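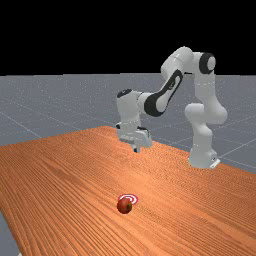
Corina Frei wrote:
> Before I read the rest, can you tell me whether the 560 episodes
> were all generated with the same reward, or did you change it
> halfway? Your last message sounds like two different runs. And is
> the fruit position randomised in every reset or only the target?

Hi Corina, hi all,

Same reward all the way through, sorry for the muddle! What I changed was the success check, and I went back and scored everything again with the new one, so the numbers in the table on the Zultora page are all comparable. Fruit and target are both drawn afresh at every reset (separately, so now and then they land nearly on top of each other, which the policy hates).

The short version for anyone who skipped my December message: we train pick-and-place in simulation, with a goal marker on the table, and then try to work out which camera views the policy really leans on. Konrad's idea was to blank out one view at a time during evaluation. I was fairly sure the front view would matter most. It doesn't - with the side view gone the arm still heads for the fruit but closes its fingers too high, over and over.

We trained for 2000 epochs and kept the checkpoint from 700, as everything after that got worse on unseen layouts. I'd love to know if Senga saw the same thing with Bosari, because her table is set up much like ours.

One more thing on resets. When the fruit starts right up against the marker, the old check could pass an episode before the arm had done anything at all. The new one wants a lift first, then a release, then the fruit at rest on the marker.

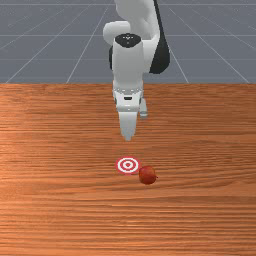 How to rerun the evaluation

Pull the Sopacua branch, use the seeds in the config (there are 7, please don't add your own just yet) and leave the lighting alone. Pei-shan got odd results with the shadows switched off and we haven't found out why. Send me the raw logs as well as the averages, if you can bear it.

Florian, I still owe you the plots. Tomorrow morning, promise!

Cheers,
Konrad's other half of the desk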